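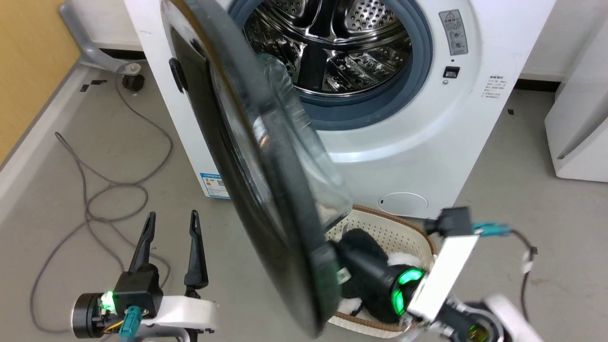 写真:Wattanapong 検証室/ヘッドカメラ画像

件名:Plerkine 右腕の退避経路が開いた扉と交差する(再オープン)
状態:再オープン
優先度:高(こちらの希望。先方の判定は「中」)
コンポーネント:Plerkine(計画)、Kallel(認識)、Andel(アーム制御)
起票日:2024/07/13

概要
かごから衣類をつかんだあと、ドラムに入れる手前の退避動作で、右腕の計画経路が洗濯機の扉を通る。前回は「Kallel の更新で解消」としてクローズされたが、更新後も同じところで止まる。解消したと判断した根拠がチケットのどこにも書かれていないので、再オープンする。

冒頭の画像は止まったときの配置。扉は手前に大きく開いていて、ヘッドから見るとほとんど真横向きになり、洗濯機正面の左半分を部分的に隠している。かごは扉のすぐ下、両腕の間。右のグリッパは衣類の束に押し当たった状態、左は開いたままで何も持っていない。

再現手順
1. 扉を全開にし、かごを両腕の間に置く。
2. Kallel を起動し、障害物マップが更新されるまで待つ。
3. Plerkine から「かご→ドラム」を右腕で実行する。
4. 把持判定のあと、退避区間の計画が返る。
5. Andel が実行前チェックで拒否するか、拒否せずに動き出してトルク上限で停止する。

困っているのは5で結果が二つに分かれること。拒否で終わるなら安全側だと言えなくもないが、同じ配置で通るときと通らないときがある。

ログ(抜粋)
kallel: obstacle map updated
kallel: grasp state = HELD (right)
plerkine: retreat segment planned, collision check OK
andel: pre-exec check passed
andel: torque limit, right joint 3, stop

「collision check OK」と出ているが、何に対してOKなのかはログからは分からない。地図に扉の中央部分が入っていなければ、OKになるのは当たり前だと思う。

切り分けメモ 1:扉の中央が地図にない
扉は外周が黒い光沢のある輪、内側が透明で丸く膨らんだガラス。Kallel の障害物マップを書き出して見ると、外周は途切れ途切れに残り、内側はほぼ空になっている。Plerkine はその空いたところを通してくる。輪の真ん中をくぐるような経路で、画面で見ると笑ってしまうが、計画器としては渡された地図どおりに解いただけだろう。

リリースノートには「透明物体の扱いを改善」とある。改善前後の地図を並べて比べたが、違いは外周の点がいくらか増えた程度だった。ガラスには床や洗濯機も薄く映り込むので、条件としては楽でないのは分かる。それなら改善と書く前に、どういう条件で確かめたのかを書いてほしい。

切り分けメモ 2:点数の閾値
扉を一つの物体としてまとめる最小点数が、既定で3,126になっている。半端な値なので由来を問い合わせたが、「学習データから決めた」という返事だけだった。87まで下げると外周はつながって輪になる。その代わり、床のケーブルのたるみまで障害物として立ち上がり、左腕の計画が出なくなった。元に戻した。閾値だけで片づく話には見えない。

切り分けメモ 3:把持判定
別件かもしれないが、同じ流れで出るので書いておく。Kallel は右のグリッパが衣類に触れた時点でほぼ必ず HELD を返す。かごの中身は黒い毛足のある衣類と白いふわふわした布で、黒いグリッパが黒い衣類に入ると、カメラ側からは境目がまともに取れていないはず。それでも信頼度は高い値で返ってくる。自分はこの信頼度を信用していない。
Andel 側の指の開度を見れば、持っているかどうかの手がかりはもう少しあるのに、現状の構成では使われていない。判定が早すぎるせいで、指が閉じきる前に退避が始まるケースもログに残っている。リングライトの緑は判断材料にしないこと。うちの設定では制御が有効なら緑になるので、把持の成否とは関係がない。

コメント(サポート窓口)
お問い合わせありがとうございます。カメラ外部パラメータの再校正をお試しください。多くの場合、再校正で改善いたします。

コメント(起票者)
再校正済み。結果は変わらず。外部パラメータがずれているなら外周の輪もずれた位置に出るはずだが、残っている部分は実物の縁に合っている。欠けているのは内側なので、校正で埋まる理由が分からない。「多くの場合」に透明な扉が入っているのかも教えてほしい。

コメント(Ingvar Hafstein)
Plerkine 側を見ています。退避区間の衝突チェックは補間点だけで行っていて、既定の分割だと扉の縁の厚みをまたぐことがあります。添付の計画では266番目の点と次の点の間がちょうど縁の位置でした。分割を細かくした設定を渡すので、それで拒否率が変わるか見てもらえますか。

コメント(起票者)
試した。縁をまたぐ計画は出なくなった。これはこれで不具合だったと思うので、別チケットに切ってほしい。
ただ、扉の内側を抜ける計画は相変わらず返ってくる。分割を細かくしても、空いていることになっている空間は空いたままなので当然の結果。5で結果が分かれていたのは、この分割のせいで説明がつきそうだが、Andel の実行前チェックが Plerkine と同じ補間点を使い回しているのかどうか確認したい。もし同じなら、二重チェックと呼んでいるものは同じ計算を二度やっているだけになる。

コメント(Ingvar Hafstein)
確認しました。使い回しています。Andel の担当に伝えます。

回避策(暫定)
・扉を認識に任せず、ヒンジ位置と開き角から円盤形状の固定障害物として Plerkine に直接登録する。中央も埋める。
・退避は一度手前に引いてから上げる。扉の下で上げ始めない。
・HELD は単独で使わず、指の開度が閾値以下のときだけ次に進める。
・右腕の退避中、左腕は動かさない。

固定障害物を入れてからは、内側を抜ける計画は出ていない。ただし扉の角度を手で入力しているので、扉が少しでも動けば意味がなくなる。これを「解決」としてクローズするのはやめてほしい。前回もその流れだった。

未解決の質問
・「透明物体の扱いを改善」の検証に、曲面のガラスは含まれていたか。
・最小点数を物体の種類ごとに分ける予定はあるか。1月の打ち合わせでは「検討中」と聞いている。
・地図の「空き」と「未観測」を区別して出力できるか。区別がないなら、Plerkine は見えていない場所を全部通れると思っていることになる。

コメント(サポート窓口)
三点目について、内部的には区別しておりますが、出力時に統合されます。設定での変更はできません。

コメント(起票者)
では原因はそこだと思う。コンポーネントの主担当を Kallel に変更した。優先度も見直しを希望。統合前のデータを出すデバッグ用の口があるなら、それだけ先にもらえれば、こちらで地図を作り直して試す。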